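The Long Life of a Toy Bolt

A town toy library asks very little of its members and a great deal of its shelves. The one in Rallbridge opens on Thursday afternoons and Saturday mornings, in two rooms above the old savings bank, and it lends toys the way the building across the street lends books. You take two at a time. You keep them for three weeks. You bring them back with all their parts, or you bring them back and say what is missing.

I joined when my older child was three and have been on the shelving rota ever since. Rallbridge has 600 toys in its catalog, which makes it middling as toy libraries go. Wumitz, up the valley, has 800, but it also has a ground floor and a parking lot. Both were started by parents who had too many toys at home and were tired of giving them away one bag at a time.

The idea is much older than either of them. Toy lending in the United States goes back at least to the Depression, when a library of this sort began operating in Los Angeles. Others followed in the decades after, some inside public libraries, some in schools and hospitals, some in church basements. Many closed when a grant ended or a key person moved away. A lot of the ones running now are small, local and not connected to one another, and they have each worked out their own answers to the same problems.

What goes out and what stays in

People who have never used a toy library tend to guess that the big things are the most popular, and they are partly right. Ride-on cars, play kitchens and the wooden marble run are reserved for weeks ahead. Parents want to try them without giving up a corner of the living room for good. A play kitchen goes out in the spring and comes back when the weather turns warm and it is not being used, and the family has learned something for the price of a membership.

The middle of the catalog is quieter. Puzzles go out steadily. Board games go out before school vacations and sit still the rest of the time. Musical instruments go out once per family. We have a drum that has been to nearly every house on my street and has never been renewed.

Then there are construction sets. At Rallbridge they take up a full wall, and they are the toys most likely to be borrowed by the same family again and again. A child who has finished a puzzle is usually done with it. A child who has finished a crane wants the box back next month to build something else. Construction sets are also the hardest toys to keep, and most of what a toy library learns about its trade it learns from them.

The trouble with sets

A set of building blocks can lose a few pieces and still be a set of building blocks. If the castle needs one more brick, the castle gets shorter. A bolt-together set is different. Take the nuts out and the plates are just plates. Take out the long bolts and the wheels have nothing to turn on. One missing bag of small hardware can put a large box out of use, and the box looks full the whole time.

For years Rallbridge dealt with this by counting. Each box had a card taped inside the lid, and whoever was on the desk counted the parts against the card while the family waited. For a farm set with a dozen animals this is fine. For a big bolt-together box it meant a line down the stairs, a toddler lying on the landing, and a tired person at the desk who had lost her place and had to start over.

We also fined people. It was a small amount for each missing part, and it was a mistake. Families who had lost a piece kept the whole toy back for weeks while they looked for it, and some stopped coming. A few paid and were cross about it. The money would not have bought a replacement box in any given year.

Wumitz gave up counting before we did. They weigh. Each box has its full weight written on the lid in marker, and at return it goes on a kitchen scale. If the number is close, the box goes back on the shelf. If it is well under, the box goes to the back room to be looked at later, and the family goes home. We copied this, and the line on the stairs went away. A scale will miss one small nut. So will a person counting on a Thursday evening.

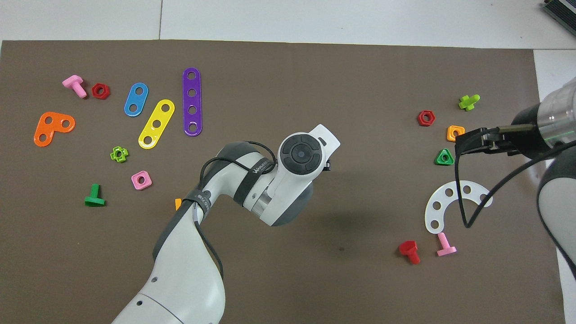
Where the spare parts come from

The back room at Rallbridge is a former office with a sloping ceiling and one good window. Along the long wall are jars, and the jars are where a set gets its missing pieces back. Almost none of those pieces were bought.

They come from donations. Someone clears out a closet and brings in half a construction set with no box and no instructions. It cannot go into the catalog, but it can be taken apart and sorted into the jars, and it may keep three other sets going for years. We used to turn down incomplete sets. Now we ask for them on the sign by the door, and they arrive in shoe boxes, bread bags and once in a slow cooker.

Sorting is the slow part. Plastic hardware from different makers can look alike and not fit. The threads may be coarser, or the bolt heads a little wider, and a child will find this out at the worst moment and with great feeling. We keep one nut of each kind on a loop of string and try loose bolts against it. If a bolt turns freely with two fingers, it goes in the jar. If it has to be forced, it goes in a tin marked "odd," and the tin goes to the elementary school for art projects.

Two makes turn up more than any others in our part of the state, Trotex and Mahmoud. Trotex plates hold up well but fade if they have been kept on a windowsill. Mahmoud sets came with a small wrench that is always missing, and a wrench is the one thing we have had to ask for in the newsletter. Four turned up in a week. I have come to think that most families in the county own one and do not know what it is.

Cleaning, which is most of it

Anyone thinking of starting a toy library should know how much of the work is washing. Solid plastic parts go in a mesh laundry bag and are washed by hand in warm water with dish soap, then spread on towels. Wood is wiped with a damp cloth and dried at once. Fabric goes home with someone who has a washing machine. Anything with a battery compartment is wiped, opened, checked for leaks and wiped again.

Small hardware takes the longest to dry. Water sits inside the nuts, and if they are bagged damp they smell of it by the next loan. We leave them out overnight with the window open in summer and on the radiator shelf in winter. A hair dryer is quicker but blows the nuts onto the floor.

Safety checks happen at the same time. A cracked plate comes out, as does anything with a sharp edge. Sets with small parts carry a label with the age on it, and the desk asks about younger brothers and sisters before they go out. Button batteries and loose magnets are where we are strictest. If a toy's battery door does not screw shut, we do not lend it, however nice it is.

What it costs

Rallbridge runs on membership fees and one yard sale. Rent is the largest bill by a long way, followed by insurance, then boxes. Good boxes matter more than you would expect. Cardboard lasts a season. Clear plastic tubs with clip lids last for years, but the clips break before the tubs do, so we buy the same tub every time and keep the broken ones for their lids.

We have 200 member families, a number that has held steady for a while. Some come every three weeks without fail. Others join in November, borrow through the winter and disappear until the next one. Grandparents are a growing group. They want a shelf's worth of toys for a single week in July, and it took us far too long to offer them a short membership.

There is a question of whether borrowing means families buy less. I can only speak for my own house, where the answer is mixed. We have never bought a play kitchen or a marble run. We did buy a bolt-together set, after borrowing the same one five times, and it lives in a drawer under my younger child's bed. Last month it was short of long bolts, and I took a dozen home from the jar – with a note in the book – and brought back a bag of plates we no longer needed.

Wumitz is moving to a larger space in September and has offered us its old shelving, if we can get it up the stairs. The landing turns twice. One of us is going over with a tape measure on Saturday, after closing.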